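Shehata Community Help > Home and Property > Floors

Grout haze on new floor tile, contractor no longer responding

Posted by Eliécer Betancur on September 4, 2026

Our housing association recently had the ground-floor utility rooms retiled, 1151 square feet in total. The installer used a cement-based grout and left a dull film over the tile in two of the rooms. Mopping with plain water improves the appearance until the floor dries, after which the film returns. The installer has not replied to three written requests. I would like to know whether the film can be removed by residents without damage to the joints, and whether doing so would affect the workmanship warranty. The tile is glazed porcelain. The grout was applied in January.

Fedotley
Removal is possible in most cases, but the warranty should be dealt with first. Many workmanship warranties are limited or void once another party applies a chemical to the floor. Send the installer a dated notice by certified mail, describe the defect, and allow 10 business days for a response. Keep a copy of the notice and the mailing receipt with the contract.

If no response is received, proceed as follows. Confirm with the tile manufacturer that the glaze tolerates an acidic cleaner. Sweep the floor thoroughly, then dampen it with clean water so that the joints do not absorb the product at full strength. Apply a sulfamic acid haze remover at the dilution printed on the label, working in an area no larger than can be rinsed before it dries. Scrub with a white nylon pad. Rinse twice and change the water between rinses. Gloves and eye protection are required, and the room should be ventilated. Never combine the product with bleach.

Test one tile in a corner before treating a full room. Vinegar is often suggested on this site – it is weak, slow, and tends to be left standing too long on the joints.

Kustidix
I just used a damp microfiber cloth and a lot of patience. Worked on ours, but it was only a week old.

Rilter
The steps given by Fedotley are sound. I would add that a matte tile can be mistaken for a hazed one. Compare the floor with an unused tile from the leftover stock under the same light before buying any product. Our own floor is matte white with thin, faint grout lines, and it needs no treatment.

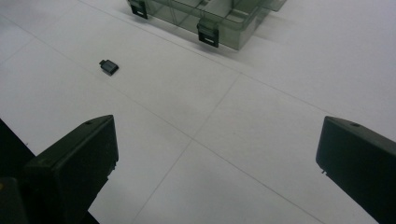 Eliécer Betancur replied that the spare tiles had been located and were plainly glossier than the installed ones, so the notice would be mailed first and one corner tested after the deadline had passed. He also asked whether the joints should be sealed afterward.

Rilter
Yes, if the grout is unsealed cement. Allow the floor to dry for at least 3 days after the final rinse, then apply a penetrating sealer to the joints and wipe any excess from the tile before it sets.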